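The long wait for the second reel

Film

At ten past seven on a wet evening in September, the foyer of the Mottram is full of people holding paper cups and looking at the ceiling. It has been repainted dark green, and the plaster leaves around the light fittings have been picked out in cream. The cinema shut for repairs in the spring and has 50 fewer seats than it did then. The ones that remain are wider, and there is now a step-free way in from the side street.

The film on the bill is Jarkska, which most of the audience will know only by name. It was shot on a lake ferry over one winter and had a short run in a handful of cinemas before its distributor, Dundov, closed its doors. After that it could be seen only on a poor tape copy, recorded from late-night television, with the subtitles half lost off the bottom of the screen. I had that tape. I watched it so often that the sound went.

The story is simple enough. A ferry engineer is told that the boat will be taken out of service when the ice goes, and she spends the last weeks of the crossing season deciding whether to tell the crew. There are long stretches with no talk at all. The engine is heard in nearly every shot, even those set on land, and it changes pitch according to how much she is hiding. On tape this came across as a hum. In a proper cinema you feel it through the armrests.

For years the trouble was the second reel. The first, third, fourth and fifth were held in good condition, but the second had been stored separately and was thought to have been thrown out when Dundov's offices were cleared. It contains the scene that people who love the film always bring up, in which the engineer dances by herself in the empty saloon while the boat turns round. The version on tape had been trimmed by the broadcaster, so the dance lasted less than a minute.

The missing reel was found at Drilell, a small laboratory that had done the original colour work and kept a test print on a shelf under a different title. It was scratched along one side and had shrunk a little, and the joins had to be remade by hand before it could go through a scanner. The full restoration took 29 months. Much of that time went on matching the colour of the recovered reel to the rest, as the test print was made before the final grading and is a good deal bluer.

You can still see the change if you know where to look. The snow outside the wheelhouse goes slightly cold between one shot and the next, then settles. I would rather have it that way than smoothed over. The grain has been left alone too, and there has been no attempt to sharpen the night scenes, which were always murky and are meant to be.

The dance is now four minutes long. It is funnier than I expected. She starts badly, stops to move a chair, and has to begin again, and the camera stays at the far end of the room throughout. At the Mottram there was some laughter at the chair and then it went very quiet. A man behind me had his coat half on for the last reel, having misjudged the running time, and kept it that way until the lights came up.

With the cut material back in place the film runs 34 minutes longer than the tape did, and not all of it is gain. A subplot about a stolen bicycle goes nowhere — it is easy to see why the broadcaster lost patience with it — and the harbour master has two speeches where one would do. But the slow middle section makes more sense now. We see the crew at home, and we understand what each of them stands to lose when the crossings stop.

The Mottram sold 300 tickets over the opening two nights and has added a matinee, with a captioned screening to follow. A tour of smaller cinemas is planned for the winter, starting on the coast and working inland. The print going out will be digital, though the cinema hopes to borrow the repaired reels for one evening, if the projector passes its checks.

Go for the big screen if there is one within reach. The home release will come later, and it will include the bluer test reel on its own, without grading, for anyone who wants to compare the two.

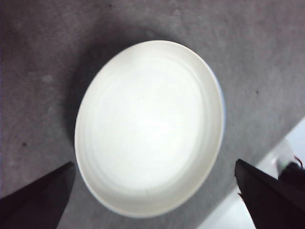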